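Wobbly tables, squeaky joints and other Saturday jobs

Quick one this week, kids have swimming at 2 and I still haven't had lunch. Small furniture fixes, no particular order.

Find the wobble first
Before you glue anything, check it's the table and not the floor. Turn it a quarter and push down on a corner. Wobble stays in the same spot in the room? Floor. Wobble moves with the table? Table. Saved me sawing a leg off once. My sister-in-law wasn't so lucky and now has a very low plant stand.

Felt pads
The cheap stick-on ones fall off by December. Wipe the foot with rubbing alcohol, let it dry, then stick. Press hard for 20 seconds. On narrow legs cut the pad a hair smaller than the foot or the edge catches grit and rolls up.

Loose legs
Glue on top of old glue does nothing. Scrape it off, sand the peg a little, dry fit, then wood glue and a strap round all four legs. No strap? Old bike inner tube, wrapped twice and tied. Leave overnight. Don't sit on it "just to test". Chukwuemeka Idahosa wrote in to say warm vinegar on a rag softens the old stuff, and he's right, it just stinks up the garage.

Little tables with a shelf
Sort out the shelf before you fuss with the legs. If it's racked to one side it pulls the legs with it and you'll be shimming forever. Work with something soft under it, a mat or an old blanket, so the posts don't mark the boards.
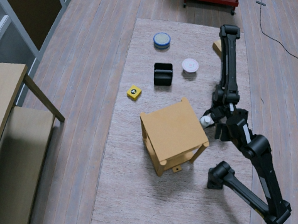
Water rings
White ring = damp in the finish, usualy comes out. Hair dryer on low, keep it moving, then a dab of plain mayonnaise for an hour. Wipe. Black ring = gone into the wood, thats a sanding job, sorry.

Squeaky floorboards
Talcum powder down the gap, walk on it, brush in some more. Works on mine for a few months at a time. Kirsten Ketilsson swears by powdered graphite but it's filthy, and not on a pale floor please.

Screws that just spin
Toothpicks and glue in the hole. Snap them off flush, wait, drive the screw back in by hand. Matchsticks if it's a big hole.

Drawers that stick
Rub a candle stub on the runners. Bar of soap in a pinch.

Next time: paint drips, and what to do with 14 half-empty cans of it. Send me yours if you've got a good one.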